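古いデスクトップの掃除と部品の処分、どこまで自分でやりますか？

Tineke Dekker
部屋の片付けをしていたら、押し入れの奥から昔のデルのタワー型が出てきました。引っ越しを控えているので、とにかく荷物を減らしたいんです。中のほこりを取って人に譲るか、ばらして部品だけ残すかで迷っています。家族には「丸ごと捨てれば？」と言われたんですが、写真のデータが入っているかもしれなくて…。皆さんならどうします？

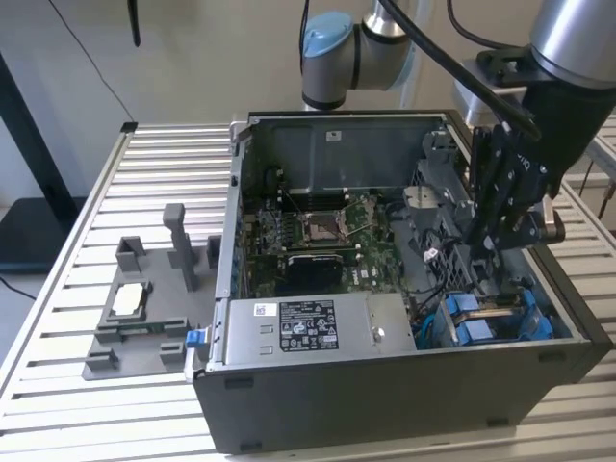 ドロドソープ、2024年12月8日

書き忘れましたが、予算は50ユーロまでです。車がないので、遠くまで運ぶのも厳しいです。よろしくお願いします！

Mpho Buthelezi
私も去年の6月に同じことで悩みました（笑）。まずデータだけ救い出すのがいいと思います。ドライブを外して、USB接続のケースに入れて別のパソコンで読む。私のケースは40ユーロでした。写真が見つかったら、その日のうちに二か所へコピーを。私は一か所だけで安心して、あとで泣きました。

掃除のほうは、電源コードを抜いて、エアダスターを短く何回かに分けて吹くくらいで十分です。ファンは指で軽く押さえて、回らないようにしてくださいね。電源ユニットの中は開けないこと！あそこは本当に危ないので。

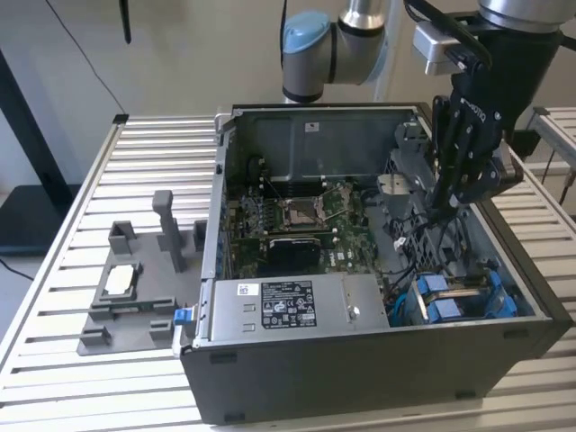 譲るときに気をつけること

ドライブは外すか、きちんと消去してから渡します。初期化だけだと読めてしまうことがあるので、私は外して手元に残しました。あとは「動作未確認」と正直に書いておけば、たいてい誰かが欲しがります。うちのはジャンディクの掲示板に出したら翌朝には決まりましたよ。

Vasco Carrilho
捨てたほうが早い。部品は売れても送料で消えます。

とはいえ、メモリだけは抜いておくといいかも。封筒で送れるし、小さいから引っ越しの荷物にもならないし。CPUを外してあるなら、ソケットのピンには絶対に触らないこと。
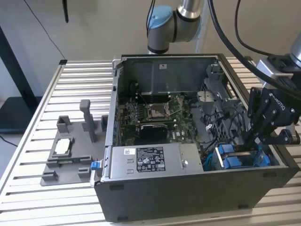

それと、外したねじは製氷皿に分けておくと後が楽です。私は全部まとめて空き瓶に入れて、半日つぶしました。回収に出すなら、グラムンデールのリサイクル所は予約がいるので早めに電話を。年末は混みます。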